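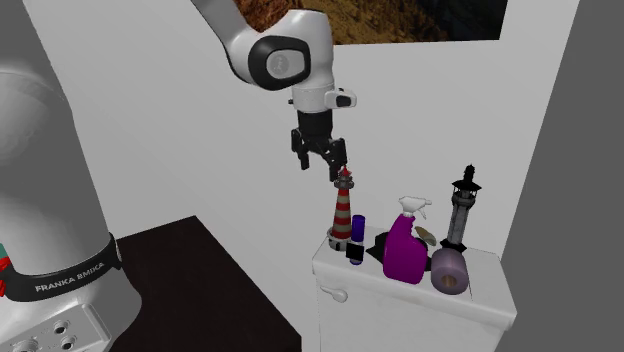 The bathroom scene in Ikby, gripper open over the little striped lighthouse.

27 October 2020

So I've had Ikby on my desktop long enough to have opinions, and a couple of you asked me to write them down before the trial deal goes away in November. If you missed my last post, Ikby is a subscription pack from a small outfit called Bereck. You get a bunch of furnished rooms in a simulator, a robot arm already set up in each one, and a big drawer of household stuff to scatter around. You bring your own controller, or you drive the arm by hand with a gamepad like I do most evenings.

I pay $38 a month for the hobby plan. There's a lab plan at $300 that adds a lot of batch features I have no business wanting (I want them anyway).

I'm going to talk mostly about the bathroom because that's where I've spent nearly all my time. I figured I'd start in a kitchen like everybody else, but then I opened the bathroom, saw the top of the toilet tank loaded up with junk like the one in my own house, and never left. Spray bottle, toilet paper, a pair of lighthouses for some reason! Whoever at Bereck dressed this set has been in my aunt's guest bathroom in Gritville, I'm sure of it.

It's a really good practice spot, too. A tank lid is narrow and things on it are close together, so you can't just swoop in from wherever and grab. My first night I picked the striped lighthouse because it sat out at the end of the row and looked easy. It tapers, though, and I kept closing the fingers too high, where there's not much to hold, and it would squirt out and roll off the lid. I can't tell you how many times I heard myself say "oh come on" to a computer. Going lower fixed it. The base is wider and the grip holds there as long as you come straight down.

The physics, then, since that's what people write to me about. Mostly good! Hard things behave like hard things. They tip when you bump them up high and slide when you bump them down low, and when you knock one into its neighbor the neighbor moves the way you'd expect. The toilet paper roll is the weak one. It's as stiff as a can of soup, so if you're hoping to practice gentle squeezing on something with give to it, you'll be disappointed. Bereck says in the notes that soft objects are coming. They've been saying so since I signed up.

The arm feels right to me, with the caveat that I've only touched a real one once, at an open day. It's the white Franka, and it slows down near the ends of its reach and gets grumpy when you ask the elbow to do something silly. You'll get a joint limit warning in yellow and then everything stops. I thought that was a bug for two whole evenings. 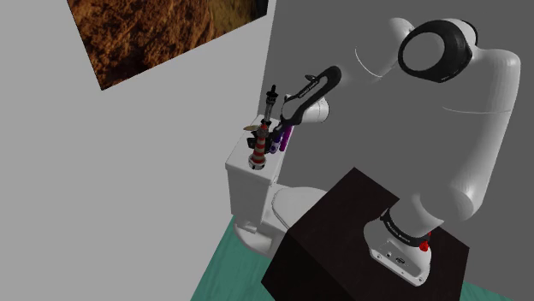 Getting in between things is where I've learned the most. When you've got something slim standing right up against something tall, the fingers have to go down into a gap that's barely there, and the angle of the wrist matters way more than where the hand is. I started out fussing over position and leaving the wrist for last. Now I set the wrist first, back off a bit, and then come in along that line. My success rate went from embarrassing to okay. Save your wrist poses, by the way. There are 6 slots for them and they're hidden under the Arm menu, where I only found them by accident.

Camera views are handled nicely. You can put up to three in a room and flip between them on the gamepad. I keep one close in on the fingers and one farther back so I can see what the rest of the arm is up to, and I flip constantly. If you try to do it all from the close one you will put the elbow through a wall, or try to.

Now the gripes. Loading is slow, and I mean go-make-a-sandwich slow on my machine, which isn't new but isn't a potato either. The shuffle button, which rearranges the objects, sometimes leaves one leaning on another in a way that falls over as soon as the clock starts. And the importer! It's a separate add-on called Lưu, it has its own login, and it's supposed to let you bring in your own 3D models. I got a soap pump in after a lot of swearing and it arrived the size of a refrigerator. There's a scale box, it defaults to meters, my file was in centimeters, fine, my fault, but a warning would've been nice.

Support has been friendly. I wrote in about the leaning objects and got a reply the same day from someone who clearly uses the thing, with a setting to try (Settle Before Start, turn it on, it helps a lot).

Would I keep paying? For now, yeah. $38 is more than I spend on any other hobby software and I grumble every time it comes out of my account, and then I sit down after dinner and lose an evening to a toilet tank. If you've got your own controller code and need lots of runs overnight, the hobby plan will annoy you, it only does one room at a time and you have to leave the window open.

Next I'm going to try the laundry room, once it's done downloading. It's at nine percent.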